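Changes to Household Collections and the Reuse Shop at Brustthorpe

Residents' newsletter, 4/23/21

The Council has approved a number of changes to the way in which household goods, garden waste and small electrical items are collected in Brustthorpe and the surrounding villages. The changes follow the review of waste services carried out over the winter, to which more than 2,000 households replied. The Council is grateful to all those who returned the form, and in particular to the parish councils that delivered paper copies to residents without internet access.

Garden waste

The brown bin service will continue to be offered by subscription. The yearly charge will be £50 for the first bin, and the same charge will apply to any further bin at the same address. Residents who receive Council Tax Support may apply for a reduced rate by completing the form held at the Ikar Road office. Bins will be emptied every fortnight until the end of October, after which the service will pause for the winter.

Subscribers are reminded that soil, rubble, turf and food waste cannot be accepted. Crews have been instructed to leave any bin that contains these materials and to attach a tag explaining the reason. A bin that has been tagged will be emptied on the next scheduled visit, provided that the unsuitable material has been removed. Branches should be cut short enough for the lid to close fully.

Small electrical items

Kettles, toasters, hairdryers, lamps and similar items may now be left beside the recycling bin in a tied carrier bag. The bag should be no larger than an ordinary supermarket bag and should be put out by seven in the morning. Batteries must be taken out wherever this can be done safely and placed in a separate clear bag on top of the bin lid. Loose batteries have been the cause of several small fires in collection vehicles, and crews will not take a bag in which they have been mixed with other goods.

Cables, plugs and chargers are also accepted and should be coiled and tied. Televisions, monitors and fridges are not part of the kerbside service. They may be taken to the Household Recycling Centre free of charge, or collected from the home by appointment for a fee.

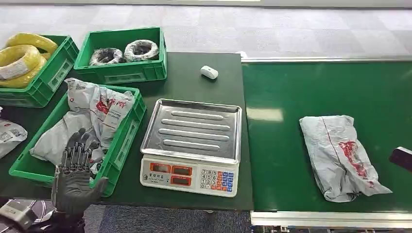

Residents disposing of computers, tablets or telephones are advised to remove personal information before handing them over. The Council cannot accept responsibility for information left on any device, and staff are unable to retrieve an item once it has been placed in a collection vehicle. Printed guidance is available at all libraries and may also be requested by post.

Household Recycling Centre

The booking system introduced last year will remain in place for the present. Each household may book one visit a week by car, and vans and trailers will continue to need a permit. Residents should bring proof of address, which may be a driving licence, a Council Tax bill or a recent utility bill. Visitors on foot or bicycle do not need to book but should use the side gate on Thongdee Lane and report to the attendant on arrival.

Several residents asked in their replies whether the Centre might open later on summer evenings. Members considered the request and agreed that a trial should take place in June and July, when the gates will close at eight. The last booking on each of these evenings will be for half past seven. A decision on future years will be taken when the figures for the trial have been examined.

The Reuse Shop

The Reuse Shop will reopen in the former seed store beside the Centre. It sells furniture, crockery, books, tools and bicycles that have been handed in and found to be in sound condition. All electrical goods offered for sale are tested for safety beforehand and carry a dated label. Payment is by card only.

Goods for the shop should be given to the attendant at the door and must not be left outside when it is closed. Upholstered furniture can be accepted only where the fire safety label is still attached. The shop is unable to take mattresses, car seats, cycle helmets or gas appliances of any kind.

The income from sales will be paid into the village grants fund, which last year made awards to the Trutora allotment society for a water tank and to the primary school for its outdoor reading shelter. Applications for the next round may be made by any group based in the parish. Awards will not normally be greater than £97 for printing and publicity, although larger sums may be considered for equipment and building repairs.

Missed collections

A missed collection should be reported within two working days. Where the fault lies with the Council, the crew will return as soon as is practicable and the bin should be left at the edge of the property in the meantime. Where a road has been blocked by parked cars or building works, residents will be told whether a second visit is possible.

Further information

Questions about the changes should be addressed to Dolores Ostrowski, Waste Services Manager, at the Ikar Road office. A large print version of this notice is available on request, as is a collection calendar for each village. Calendars will be delivered to all households before the new rounds begin, and residents who have not received one by that time are asked to contact the office.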